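Laborbuch Zirnanance, zweiarmiger Aufbau
November, angefangen 16:40

Stand zur Frühstücksaufgabe, bevor ich es wieder vergesse und Nadège mich morgen fragt, was ich den ganzen Tag gemacht habe.

Ausgangslage: Die Policy aus der letzten Runde deckt den Tisch, wenn man großzügig hinsieht. Das Croissant kommt auf den Teller, die Tasse wird am Henkel gefasst, beim Besteck wird es peinlich. Trainiert ist sie auf 1087 Teleop-Demos, davon der Löwenanteil von Jérémie. Man erkennt das daran, dass der linke Arm vor jedem Griff kurz zögert, genau wie Jérémie. Wir haben also erfolgreich eine Marotte geklont.

Hypothese von Huguette: Der Chunk ist zu lang. Wenn die Policy ihre Aktionen in einem Rutsch ausspielt, bekommt sie nicht mit, dass ihr der Griff unterwegs verrutscht. Meine Hypothese: Die Demos widersprechen sich. Die einen legen Besteck flach ab, die anderen lassen es senkrecht herunter und kippen es dann. Das Netz bildet den Mittelwert und lässt den Löffel irgendwo dazwischen fallen.

Getestet wurde zuerst Huguettes Variante, weil sie nur eine Zeile in der Config kostet. Chunk halbiert, sonst alles gleich, gleicher Checkpoint. 38 Durchläufe, Objekte nach jedem Lauf von Hand neu gelegt (danke, Léonie, auch für die Musik, über die wir noch reden müssen). Ergebnis: Die Tasse wird etwas ruhiger gegriffen, das Besteck bleibt, wie es war. Dafür zittert der rechte Arm jetzt beim Anfahren. Huguette nennt das reaktiv.

Danach meine Variante: Demos nach Ablagestil sortiert, nur die senkrechten behalten, neu trainiert. Das Sortieren war Handarbeit und hat den halben Vormittag gefressen. Der Klassifikator, den Catherine dafür angeboten hatte, hielt jede Bewegung für flach, auch die, bei denen gar kein Besteck im Spiel war.

Mit dem neuen Checkpoint ist die Ablage deutlich weniger unentschlossen. Der Arm fährt über das Tuch, hält, senkt ab. Neues Problem: Er greift gern mehrere Teile auf einmal. In den Demos kommt das vor, weil es für Menschen am Leader-Arm bequem ist. Dass die Bequemlichkeit mit gelernt wird, hätte man ahnen können. Tanguy, unser Auswerteskript, zählt so einen Griff als Erfolg, sobald am Ende alles auf dem Tuch liegt. Das gehört geändert, sonst loben wir uns in den nächsten Bericht hinein.

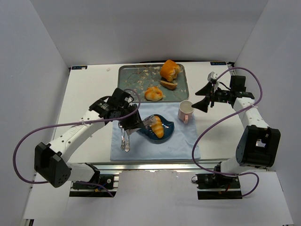 Zweites offenes Thema ist die Abstimmung zwischen links und rechts. Beide Arme kommen aus einem gemeinsamen Netz und sollten voneinander wissen. Trotzdem geht der rechte manchmal schon auf die Tasse los, während links noch über dem Teller gearbeitet wird. Kollidiert ist heute nichts, die Handgelenke kamen sich zweimal näher, als mir lieb war. Ich habe den Mindestabstand im Sicherheitslayer um 2 cm erhöht. Seitdem bleibt der rechte gelegentlich stehen und wartet höflich auf gar nichts.

Kabel: Die Schlaufe am linken Handgelenk im Auge behalten. Mehr Spiel ist gut für die Reichweite und schlecht für meine Nerven.

Zu tun:
Tanguy umbauen, Mehrfachgriffe getrennt ausweisen.
Neue Demos nur mit Einzelgriff aufnehmen, und zwar 3 Leute abwechselnd, damit uns das Zögern verlässt.
Langen Chunk mit den sortierten Demos gegenprüfen. Das hätte der erste Versuch sein sollen, weil wir jetzt zwei Änderungen haben und keinen sauberen Vergleich. Huguette hat das auch schon bemerkt, laut.
Checkpoint unter einem Namen ablegen, der nicht »final_neu« enthält.

Nachtrag 18:15: Langer Chunk läuft noch im Training auf Cladurgate, die Warteschlange war voll. Auswertung morgen, Nadège hat den Aufbau bis mittags reserviert – ich komme also danach dran.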